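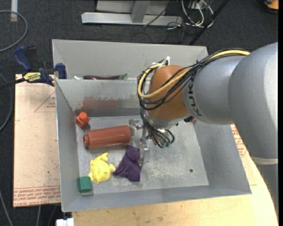

The robot arm over the bin at the Runbridge laboratory, with a mixed set of objects for grasping.

Learning to pick up, one attempt at a time

The Runbridge laboratory keeps a log of failures. Each entry gives an object, a position, an angle of approach and a short code for what went wrong: slipped, pushed away, missed, lifted two at once. The successes are kept in the same log, in the same form, and are given no special place in it. For the learning system that will eventually read all of it, the two kinds of entry are of equal use.

The laboratory is the practical arm of the Nustine programme, which studies how machines may be taught to handle things they have not met before. Its present project, known internally as Irkodent, concerns one narrow task. A robot must take single objects out of a bin in which several lie together. Factories have had machines that do this for many years, provided that every object is the same and its shape is known in advance. A mixed bin is another matter, and it is the mixed bin that Irkodent was set up to examine.

The method is to gather examples. The arm is sent to a chosen point above the bin, lowers its gripper, closes it and lifts. Sensors in the fingers report whether anything is being held. A record is then made of what the camera saw before the attempt, what the arm was told to do, and what came of it. The object is released over the bin, where it will usually come to rest in some new position, and the next attempt begins. A session lasts 40 minutes, after which the work stops for the equipment to be checked and the objects to be changed.

Choosing what goes into the bin

Visitors often expect the objects to be engineering parts. Most of them would be more at home in a toy box or a kitchen. A yellow fish, a purple cloth or soft toy and a reddish-brown cylinder make very different demands on a pair of metal fingers, and the difference is what the programme wishes to record. A cylinder has a long, smooth side and can roll. A block has flat faces but may be too close to a wall for a finger to pass behind it. Soft things change shape when they are touched, so that the picture taken before the attempt is out of date by the time the gripper closes.

The laboratory holds its objects in numbered sets, and a set is kept small so that each thing in it is tried often enough for the results to mean something. Staff are asked not to tidy the bin between attempts. Early in the project, before this rule was written down, people would straighten objects or move them apart without thinking, and the system trained on those records did well on neat arrangements and badly on everything else. Nearly a month of data was set aside as a result. It has been kept, and is now used as a comparison.

Corners remain the hardest part of the work. Objects drift towards the walls as they are nudged and dropped, and a heap on one side can leave much of the floor clear. An operator may call for a reset when the arm has failed 15 times in succession, and the reset is itself entered in the log. The design of the bin has also been a subject of discussion. Sloping walls allow the fingers a little more room at the edges, but they also encourage round things to roll back and settle against whatever is already there.

An industrial arm for a research question

The choice of a large industrial arm was not an obvious one. Smaller machines are cheaper, lighter and safer to stand beside, and many research groups prefer them. The case made by El-Sayed, the engineering firm that advises the programme, was that results obtained on a light arm would have to be proved again before any plant would trust them. A heavy arm repeats its movements closely, so that when a grasp fails the cause can more often be sought in the decision and less often in the machine.

There are costs. The arm must run well below its full speed, and nobody may enter the marked area while it has power. Cables need regular attention, as a joint that turns through many attempts in a day will pull at anything fastened too tightly and catch on anything left too loose. The bin, too, must stay where it is put. If it shifts by the width of a finger during a session, every position recorded afterwards is wrong by that amount, and the error may not be noticed until training begins. Clamps are therefore inspected at the start of each session and again at the end - a dull duty, and one that has saved a good deal of work.

Operators are trained for 9 days before they run a session alone. Little of that time is spent on moving the arm, which for the most part follows its own instructions. Far more is given to labelling. An object that is lifted and then dropped on the way up may be counted as a success or a failure, depending on what the record is for, and two careful people will disagree unless the terms have been settled. The guide now used at Runbridge describes 20 outcomes. The first version had only two, and the present one is reviewed every October.

What the system is learning

At the start, the arm chose its points of approach almost at random, and most attempts closed on air. Those records were tedious to collect but are among the most valuable in the set, as they show the system the full range of what does not work. Later sessions have been guided by the system's own estimates. It proposes a grasp, states how likely it believes success to be, and is then corrected by the result.

Certain habits have appeared that were never written into it. It tends to take objects across their narrower side. It has become slow to propose a grasp where one thing lies over another, and where cloth is present it will often aim for a fold or a raised point. The staff are cautious in how they speak of this. The system has no notion of cloth, and what looks like skill with one set can vanish when the next is put in. For that reason several sets have been held back entirely and will be used only for testing.

The question of how many examples are enough has no agreed answer. The view within the programme is that variety now matters more than volume, and that another long run with familiar objects would add little. Attention is turning instead to the situations that operators find themselves resetting most often: things wedged in corners, things lying along a wall, and objects that have ended up beyond the part of the bin in which the arm is allowed to work.

Nustine intends to release the Irkodent records to other research groups, together with the labelling guide and the full list of objects. The failures will be included. Work is under way on the written notes that must go with them, covering changes of gripper, changes of lighting and the sessions in which a rule was altered part of the way through. Until those notes are finished, the arm will continue with the remaining sets, and the log will go on being filled in at the end of every attempt.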